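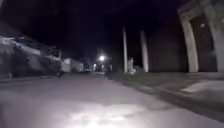

What must be settled before a dining room can accept a private party of 30? The menu, the seating plan and the name of the one person at the host's side who may change either of them.

January 2024. The above is entered at the head of this diary at the request of Siv Lunde, who has asked that new banquet staff at the Fagerlund read it before their first shift.

The Urkholm dinner was confirmed this morning. The party stands at 30 guests, seated at 7:00, with the long room reserved until 11:00. The deposit of $2,000 has been received and recorded. The host has chosen the four-course menu: onion soup, smoked trout, braised lamb and the pear tart. Two guests do not eat fish and will be served the beet salad. The kitchen has been told in writing.

Mr. Yáñez reviewed the lamb order with the supplier, Brareck, and found it short. A corrected order was placed before noon. He asks that all future orders for the long room be sent to him a full week ahead, and I have agreed to this.

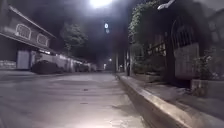 The corrected order will arrive on the morning of the dinner, and the braise must start as soon as it is checked in. Fermín Yáñez will be present for the delivery. Should it be late, the kitchen will serve the roast chicken, to which the host has already consented.

Linen was discussed at the afternoon meeting. The Fotulis tablecloths are worn at the hems and 16 were set aside for repair. The rest are fit for use. The rental charge for replacements was quoted at $657, and Ms. Lunde has approved it for this event only. A decision on buying new linen is put off until May, when the wedding bookings begin.

The service plan is unchanged from the last party of this size, except that coffee will be poured at the table. The side station blocked the kitchen door on that evening and caused a delay between the third and fourth courses. It will be moved to the window wall.

Still open: place cards, the wording of the printed menu, and whether the host wishes the tart served with cream. I will telephone tomorrow after the lunch service.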